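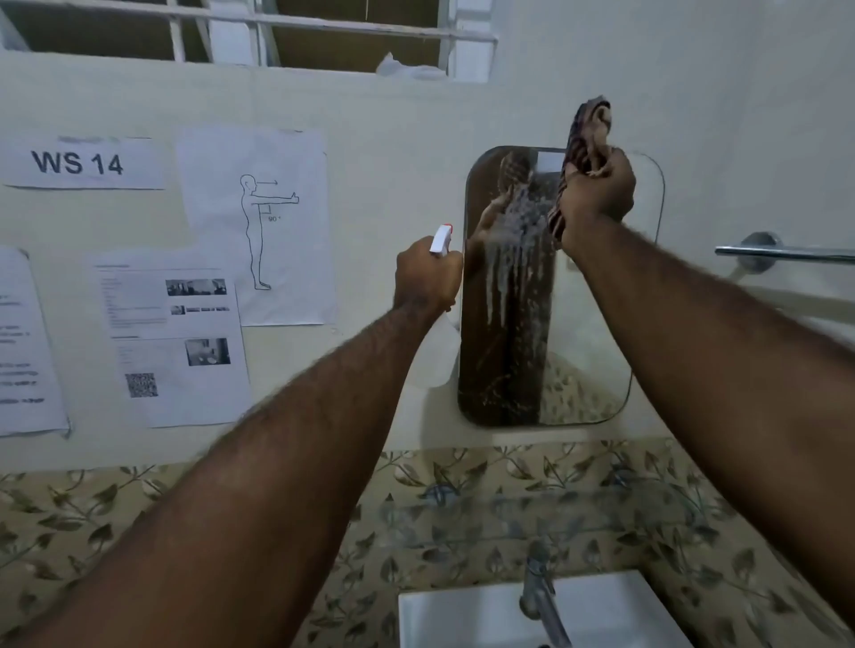
Haldane Bathroom Spray, 500 ml trigger bottle

Item 2103
Sold singly or by the case
Refill can: item 1524

Haldane is a ready-mixed cleaner for mirrors, glass shelves, glazed tiles, basins and the outside of the toilet tank. It needs no diluting. The same bottle does the whole of a small bathroom, so there is no changing over between a glass cleaner and a tile cleaner halfway through.

What it removes

Toothpaste spots, soap film, finger marks, hair spray, dried drips under taps and the grey bloom that collects on glazed tiles next to a basin. Light limescale comes off if it is wiped weekly. Thick, old limescale does not. For that we stock Rekidholm descaler, and the two should be used on separate days with a plain water rinse after the descaler.

Mirrors

Start with the mirror, before the basin below it. Spray the upper half only. The liquid foams a little and runs down the glass, and one pass normally reaches the bottom edge. Leave it for a few seconds, then wipe from the top with a folded cloth, working across and down. Turn the cloth and go over the glass once more to take off the last of the film.

Frameless mirrors need some care at the edges. Liquid left standing along the bottom edge can creep behind the glass and spoil the silvering, so finish by running the cloth along it. The same goes for rounded corners, where drips tend to hang. On a framed mirror, spray the cloth instead of the glass when you get near the frame.

Basins and the tiles beside them

Spray the tiles first and let the run-off reach the basin. Wipe the tiles, then the rim of the basin, then the outside, then the bowl. The join between rim and wall is best done with the corner of the cloth. Patterned tiles hide soap film better than plain ones, and it helps to look along the wall from the side before you put the bottle down.

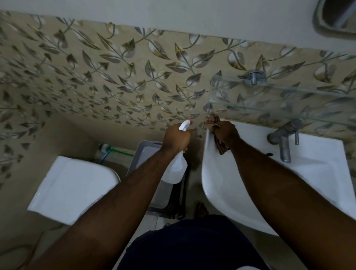 One buyer wrote in to say that the narrow wall between the toilet and the basin was always the part that got missed, and that doing it straight after the basin rim, with the cloth still damp, had saved a second round. The same buyer would have liked a longer trigger. We have passed this on, though the current trigger stays for the time being.

Glass shelves

Take everything off the shelf. Spray the top lightly, wipe along its length, then do the underside with the same cloth. Most of the dirt on a shelf above a basin is on the underside, where splashes dry. Wipe round the brackets by hand and do not flood them. Where a bracket has a disc against the wall, dry behind the post as well.

Do not lean on the glass. If the shelf moves when you press it, tighten the fixings before cleaning it.
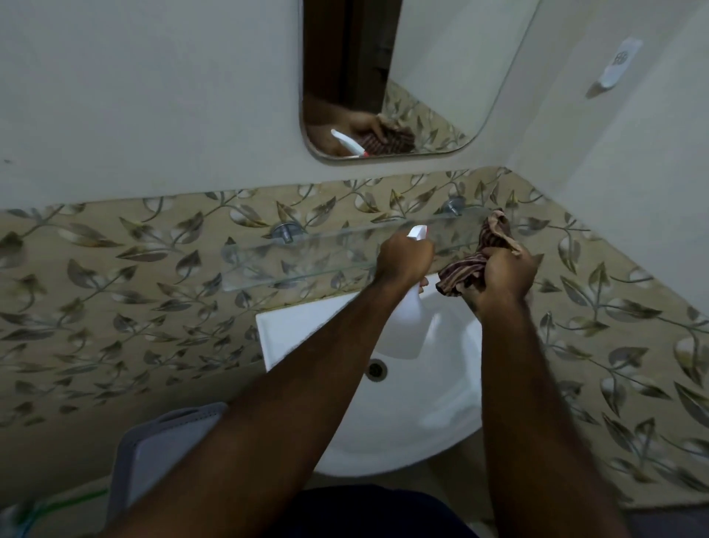

Can the spray be used on chrome brackets and taps?
Use it on sound chrome, wipe it off within a minute and dry the metal with a clean part of the cloth. Keep it off chrome that is pitted or flaking, and off brass, copper and painted metal.

The trigger

The nozzle has a small coloured tip, which turns. There are three settings: off, spray and jet. Spray is right for mirrors and tiles. Jet is meant for corners and the back of the toilet, and will splash if used on glass at close range. Turn the tip to off before storing the bottle or carrying it between rooms.

If the trigger stops drawing, unscrew it and rinse the tube in warm water. Replacement triggers are sold separately under the Skurholm name and fit both the old and the new bottle.

Cloths

Any soft cotton or microfibre cloth will do. Old shirts and tea towels are fine once they have been washed a few times and no longer shed lint. Use one cloth for glass and basin, and a separate one for the toilet. Wash cloths without fabric softener, which leaves a film on mirrors.
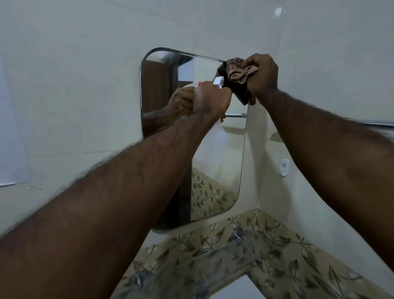

Fold the cloth into four for large panes and it gives you eight clean faces to work with. For the top edge of a high mirror it is easier to bunch it in the hand. If you cannot reach the top comfortably, use a step with a flat tread and keep the bottle in the other hand or on the floor, not on the basin.

Storage and safety

Store upright between 5 and 30 degrees, away from food and out of reach of children. Do not mix with bleach or any other cleaner. Open a window or leave the door open while spraying. If the liquid gets in the eyes, rinse with plenty of water and get medical advice if they stay sore.

Ordering

Bottles and refill cans are sent from our Drundness store. The refill can holds 4000 ml and fills the bottle eight times. Orders placed before 2 p.m. go out the same working day. The can is out of stock until February, but single bottles and full cases are available now.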